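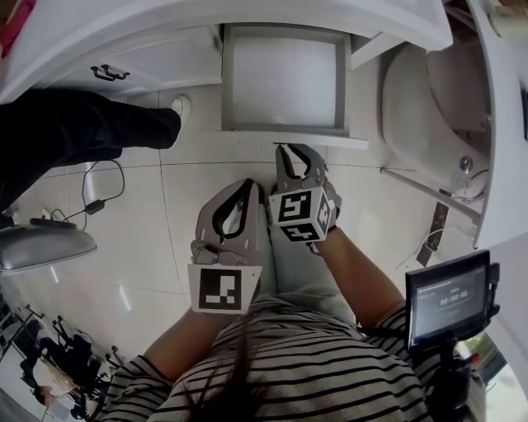 Ticket: Shared label printer drops off the network after lunch
Site: Edham, second floor
Opened by: Marisol Bermúdez
Assigned to: Arnulfo Villca
Opened: Wednesday, February 1, 2023
Priority: Normal

Problem as reported

The printer works all morning. Some time after lunch, jobs sit in the queue with the status "Sending" and then fail. Turning the printer off and on brings it back until the next day. Three of us print to it, and it fails for all three.

Log

Villca: Checked the queue from my desk while the printer was down. No reply to ping. Printer panel shows Ready and a valid address. Cable and wall jack look fine. Swapped the cable anyway.

M. Bermúdez: Same thing today. Queue had 7 jobs stuck in it. I cleared them and restarted the printer.

Villca: Moved the printer to a different switch port. Turned off sleep mode in the printer menu. Please leave it alone the next time it fails and call me before you restart it.

M. Bermúdez: It's down now. Not restarted.

Villca: Pinged the printer address and got an answer this time, but the hardware address is wrong. Something else is using the same IP. The switch shows it on a port in the Ospina room.

Segundo Ayala: That would be the scanner we moved over from Zistside. It has a fixed address typed in from the old office. We only switch it on in the afternoon.

Villca: That matches. The printer was set by hand to .50, and so was the scanner. Changed the scanner to automatic and reserved .50 for the printer on the DHCP server. Restarted both. Printed 5 test labels with the scanner on — all came out.

M. Bermúdez: No failures since. Rigoberto ran a batch of 300 this afternoon and it finished.

Resolution

Duplicate IP address. Scanner set to DHCP, printer address reserved. Sleep mode turned back on. Printer left on the new switch port.

Follow-up

Elvira Inga to check the other equipment from Zistside for fixed addresses — two desk phones and the old Lident backup drive are still in boxes.

Status: Closed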